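October, notebook 2, after lunch

Continued with the painted blocks today. The second coat on the green ones took longer than I planned, the dark green from Heydari is thick and stays soft in the corners. The reddish-brown was easy. I sanded the ends with 3000 paper before the last coat, which is too fine for this, and Urho told me so. Next time I use the coarser one from the drawer.

The blocks are cut from the same plank as the last batch (stock number 1287 in the Holline list). I checked the length of every block with the caliper, and one red was a little long. I took it down by hand and painted the end again. It is not beautiful but it will do.

Then I put the blocks in the gray bin, to see how the colors look against the bare metal. I wanted to know if the dark green becomes too similar to the shadow by the walls. From above it is clear enough. The red ones are easier for the eye, of course.

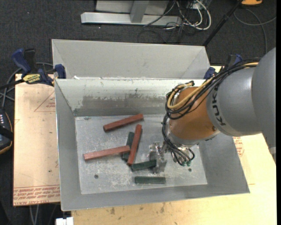

Red and green blocks in the front bin, one green lying apart near the front edge.

The floor of the bin is scuffed and the back wall has dark smudges. I tried a cloth with warm water on one corner and it did almost nothing. Zohreh Asadi says the Jesatance cleaner works on aluminum, but I must first ask if it leaves a film. I do not want it on fresh paint.

Clamps: please leave the blue ones on the upper corners of the bins. Last week I found one of them in the sink room and I lost 30 minutes with looking for it.

Still to do:
Write small numbers on the block ends, pencil first.
Look at the paint again tomorrow, especially where one block rests on another. If it sticks, I will sand and do the coat again.
Ask Urho Turunen for the rest of the plank before somebody makes a shelf from it.
Order more dark green, but ask Kiltlow also for a price. The Heydari can is nearly finished.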